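3.2 Aftercare instructions and patient recall

Clinics that offer cosmetic skin treatments usually give aftercare advice twice, once in the treatment room and once on paper. Earlier work on recall has dealt mostly with surgery, where the patient stays under observation for some hours. A light chemical peel is different. The patient leaves soon after the solution is removed, often returns to work the same day, and must manage redness and flaking without supervision. This section reports how well patients at the two study sites, the Meria and Valderrama clinics, remembered what they had been told about sun exposure, cleansing and the use of retinoid creams.

Each site enrolled 20 adults who were receiving a first peel. All patients heard the same spoken advice. At Meria the written advice was a single sheet in large type. At Valderrama it was the standard packet, which also contained the consent form, the price list and a notice on follow-up visits. Recall was tested by telephone one week after treatment with a short set of open questions, scored against a fixed key. Patients were not told in advance that the call would include questions about the handout.

Recall of the sunscreen advice was high at both sites. Recall of the advice on retinoids was weaker, and the gap between the sites was widest on this point. At Meria, 80 percent of patients could state when they were allowed to resume their usual cream. Valderrama patients more often gave the date of their next visit in its place, as both dates appeared on the same page of the packet.

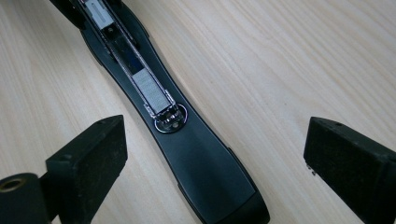

Figure 4. Stapler on a wood-grain tabletop.

One Valderrama patient remarked during the call that she had read the first page in the car and had meant to read the others, but that her skin felt fine by the evening and she saw no need. Similar comments were recorded for other patients at that site. They suggest that mild early symptoms may lower the perceived value of written advice, even though peeling commonly begins some days later.

Two limits should be noted. The sites differed in staff as well as in handout, and the effect of one cannot be fully separated from the effect of the other. In addition, all treatments took place in July, when patients may have been more alert to sun exposure than at other times of the year. The retinoid findings are less likely to have been affected by season. Section 3.3 considers whether a reminder message sent on the third day improves recall among patients who received the longer packet.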